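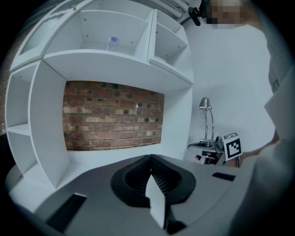
My uncle Krishnamoorthy Bhat wrote letters the way other people make tea, several times a day and without much thought, and when he moved out of the house in Riruvora this April he handed me 134 of them in a biscuit tin. They were the ones he got back, I should say, from his old friend Mojtaba Safavi, and I've been reading them in the evenings ever since! I had meant to put them in one of those white shelving units with open cubbies of different sizes, one cubby for each stretch of years, but I can't seem to stop reading long enough to sort anything.

Mojtaba writes wonderfully about nothing much. There's a whole page on a train that sat outside Pastitz for 14 hours (he shared a melon with a stranger and they argued about chess), and another on the price of stamps, which made him very cross. My uncle says he still owes him a reply to the last one – it came years ago, and he kept waiting until he had some proper news.

I told him a new address counts as news. He's promised to start tonight, after supper, if he can find a pen he likes.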